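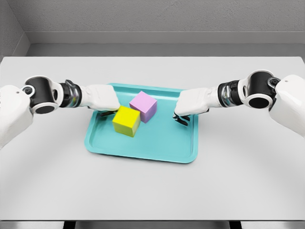
*6 min read*

The seat cushions on our couch failed in the order you would expect: the one facing the television first, then the one beside it, then the one under the window where people put their bags. The couch is a Flollitz three-seater bought second-hand from a family in Hitwood. The frame is sound, the webbing is sound and the covers are better than anything I could afford to have made. The foam was finished.

I had two options. The current version of the same couch is listed at $3,449, delivery extra. The other was to replace the foam, and that meant learning how foam is specified, a subject I had assumed was simple.

## Density and hardness are separate numbers

Most of the confusion in this area comes from shops using "density" when they mean "firmness". Density is mass per unit volume, given in kilograms per cubic metre. Hardness is the force needed to push a plate of standard size into a standard block of foam to a set proportion of its thickness, given in newtons. You can make a light foam that feels hard and a heavy foam that feels soft. The chemistry is adjusted to get either.

Density tells you something about how long the foam will last. There is more polymer in the block, so each strut in the cell structure carries less of the load, and the foam loses its height and hardness more slowly. Hardness tells you what it will be like to sit on this afternoon. A cheap couch can feel excellent in the showroom if it has been filled with low-density, high-hardness foam. It will feel different after a couple of winters.

Grades sold here are often written as two numbers with a dash, density first and hardness second. Not all sellers follow that, and some use only a colour or a trade name. Foam is often tinted so that people in the factory can tell the grades apart, but the tints aren't standardised between manufacturers. The foam I pulled out of our covers was green on the seats and white on the backs, and all that told me was that two grades had been used. When I rang Prerkbridge, who cut foam to size from a unit behind the tile shop, Letay Tekleab on the counter asked me not to bother describing the colour.

## What the old foam measured

Before ordering anything I measured what I had. The cover's boxing strip gives the intended thickness. The foam, taken out and left on the floor overnight, gives the actual one. At the edges ours was still close to the strip height. In the middle of the worst cushion it was down to 106 mm, with a visible dish.

That is permanent set. It differs from softening, where foam returns to its full height but compresses with less force than it used to. Old cushions generally have both. You can disguise set by wrapping the foam in polyester wadding, and I had done this once already. It bought us a few months. The wadding flattens faster than foam does and gives no useful resistance underneath.

I also weighed the window cushion on the bathroom scales and divided by the volume. Bathroom scales are poor at this end of their range, so I weighed myself with and without the cushion and took the mean of several goes. The result put the density low in the range normally sold for seating. Considering the couch is more than 10 years old, it did well enough.

## Choosing the replacement

Three things went into the choice, and hardness was the least of them.

The first was density. I bought the highest seating grade Prerkbridge carried without a special order. The price difference between the grades was smaller than I had guessed, and cutting is charged the same regardless.

The second was thickness. Thin foam has to be harder than thick foam to stop an adult reaching the base. This is bottoming out, and it is most obvious when someone sits down quickly or kneels on the cushion. Ours sits on elastic webbing, which takes up part of the load, so I could go one step softer than I would for a plywood base. If you have a solid base, ask for the harder grade and put a softer layer on top.

The third was support factor, or sag factor in older literature. It is the ratio between the hardness at deep compression and the hardness at shallow compression. A foam with a high ratio feels soft when you first touch it and pushes back strongly as you sink. High-resilience foams do better here than conventional ones. The ratio is rarely printed in a retail catalogue. Abenezer Lencho, who does the cutting, had the manufacturer's sheets in a drawer and let me copy the figures out by hand.

I tried the samples on the shop floor by kneeling on them with one knee. A hand is useless for this. Pressing with the palm tests the top couple of centimetres and not much else.

## Sizing

Cut the foam larger than the cover. Everyone who does this for a living agrees on it and they all differ on the amount. The oversize holds the cover in tension so it doesn't wrinkle, and it allows for the early loss of height and width in use.

I went with 11 mm on the width and the same on the depth, and kept the thickness exactly at the boxing strip. Adding to the thickness as well makes the cushion crown in the middle, and a crowned cushion on a flat base rocks. Some upholsterers want the crown. Mulugeta Tesfamariam, who re-covered my sister's dining chairs, adds it to everything and regards flat cushions as unfinished.

If your cushions are T-shaped or have a rounded front corner, make a template. Measure the cover along the seam line with the cover turned inside out, not the old foam, which has shrunk and taken on the shape of its occupants. I used brown paper, marked the front edge and the top face on every sheet, and still managed to get one mirrored. It was picked up at the counter.

## Fitting

New foam doesn't want to go into an old cover. The friction between cut foam and woven fabric is high, and the zip only opens along the back and a short way around each side.

The usual trade method is a thin plastic film wrapped around the foam, with the air drawn out by a vacuum cleaner. The block shrinks, you slide it in, let the air back and pull the film out. It works. The film tore on my first attempt at the front corner. On the second I used a mattress bag cut down and taped, folded the foam in half with the fold facing the front, and had it in the cover in a few minutes.

Notes from the other two cushions:

- Run a hand into each front corner before closing the zip and pull the foam forward by the corner. It will not move once someone has sat on it.
- Stockinette over the foam is worth the small cost. It lets the cover slide, and it stops the wadding from pilling through the weave.
- Spray adhesive for the wadding should be foam-safe and used outside. Let it go tacky before joining. Applied wet, it soaks in and leaves a hard patch you can feel.
- Check the zip for rust first. Ours had a corroded slider on the window side, and I replaced that before loading it.

Gemechu Fikre next door lent me his regulator, a long upholsterer's needle used for shifting stuffing from outside the cover. I needed it once, for a lump of wadding near the piping.

## First month

Foam softens measurably in the early weeks as the weakest cell walls break, then it settles. If you test a cushion on the day it's fitted and think it's slightly too hard, wait. I thought so, and by the end of June I had stopped noticing.

I turned and rotated the cushions every fortnight through that period and have now moved to monthly. I pencilled a small mark inside each zip flap to keep track of position. It's the only part of the exercise that has drawn comment from the rest of the household.

The back cushions haven't been touched. They are fibre-filled over a white foam core, and the fibre has migrated downwards, which is a different job with different faults. I've had a quote for blown fibre from Sisay, the bedding place, and a suggestion from Mulugeta Bogale at work that I try shredded foam offcuts in a channelled inner. The offcuts from the seats are in a bag in the shed, along with the old green foam, which the council doesn't take in the kerbside recycling. The zips on the back covers look fine.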